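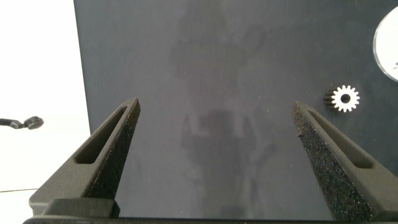
## Re: [birkstead-bakers] Rye starter gone flat

Ida Meinecke wrote:

> Mine smells like nail polish and hasn't risen since I moved it to the pantry. Do I toss it? I feed it 80 grams of rye once a day.

Oh, please don't toss it, Ida! Mine did the same thing in December and I was so close to giving up. It's just hungry, I think. Keep a spoonful, give it 80 grams of flour and the same of water, and do that 2 times a day for a while (I do 7 am and right before bed). Somewhere warm, too – my pantry is freezing.

Svenja, did you ever post your 600 gram loaf? I'd love to try it with seeds.

Nuria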